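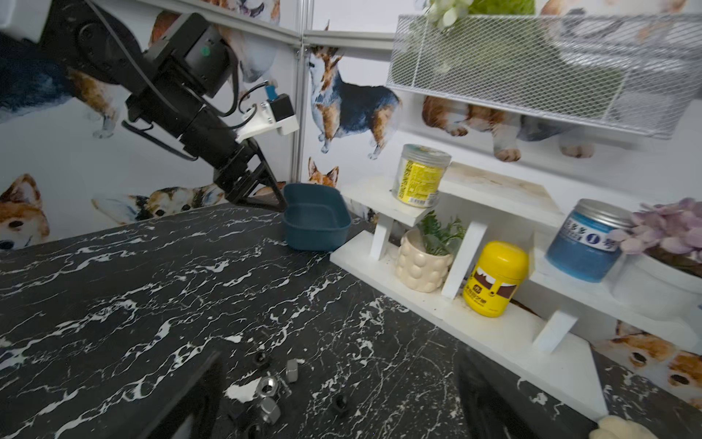

Safety & Inspections > Shared Kitchens

Counter and Display Shelf Checklist, with Comments

Site: Merbridge, Room 7
Date: February 4, 2019
Checked by: Dennis Hebden
Read and answered by: Hajar Benmoussa

This is the short form. The long form has a box for "general impression" and I have never known what to do with it.

1. Counter surface sound, no chips or open cracks
PASS, with a grumble. The top is black with white marble veining, and whoever picked it should be made to inspect it. A hairline crack and a vein look the same from standing height. I went over it with a fingernail and found nothing that caught. Last June's sheet says "excellent condition," and I would like to know how that was decided from the doorway.

2. No loose hardware on food prep surfaces
FAIL. Hex nuts on the counter, silver and black, lying near the teal bowl. One was standing on its edge, so a bump would send it rolling. I asked if they had come off something and was told they were "just nuts." Maybe so. I still checked under the shelf and along the counter for a bolt missing its partner and did not find one, which proves very little. A black nut on a black counter is easy to miss with a cloth in your hand, and easier to sweep into a bowl.
Action: move to a lidded container, kept off the counter.
Comment (H.B.): Agreed on the container. I don't agree that this is a fail on the same level as a gas smell. Can we have a "minor" column?
Reply (D.H.): We had one. Everything went in it.

3. Bowls and containers used for one purpose only
NOT SHOWN. The dark teal plastic bowl was on the counter right by the nuts. If it is for hardware, mark it. If it is for food, it should not be sitting there. I got two different answers from two people, so I am writing down neither.
Action: label it one way or the other.

4. Display shelf stable
PASS for now. White, tiered, stepped boards on short uprights. I pressed down on each step and pushed from the side. It moved less than I expected. The Fleritz catalog sheet in the folder is for a different shelf, so the load rating on it means nothing here — please stop attaching it.

5. Glass or heavy items kept low
QUERY. The blue jar with the silver lid is on one of the higher tiers, and the clear jar with the yellow label is up on the left. I would put both lower and the plant up top. I was told the arrangement "looks better this way." It may. That is not one of the items on this form.
Comment (H.B.): The plant pot is likely heavier than either jar. Did you weigh them?
Reply (D.H.): No. Fair point. Leaving it as a query.

6. Jars and bottles labeled so that any user can tell what is inside
QUERY. All of them have labels. Having a label and being able to read it are separate matters. The blue jar says 1号, and I am told this means "No. 1." Number one what? The yellow bottle has a brown cartoon-style label with small dark print, and I don't trust cartoons on bottles in a room where children might visit. Berrada supplied the reorder list and it is no help, as it gives item numbers 1107 and 1530 and no names.
Action: plain English sticker on each, large print, front side.

7. Plants and decorations clean, not shedding
PASS. The leafy plant in the cream bubble-textured pot is artificial, and so are the pale purple flowers at the right. No soil or water to worry about. Artificial leaves collect dust and grease, though, and "it's fake" is not a cleaning schedule.
Comment (H.B.): Adding them to the monthly wipe-down.

8. Soft items away from the work area
QUERY. Something small, beige and fluffy near the corner. Keep it off the counter when food is out.

9. Previous actions closed
DOUBTFUL. Action 193 from the last round is marked closed with the initials of someone from Gilen and no note of what was done. I have reopened it. A signature tells me that a person owned a pen.
Comment (H.B.): I'll call them. Please don't call them yourself.

Result: one fail, three queries, one not shown, one reopened. Recheck once the nuts are put away and the stickers are on.

Signed: D. Hebden
Countersigned: H. Benmoussa, with the objection at item 2 standing

Filed under: Checklists, Kitchen Safety, Storage
7 comments | Share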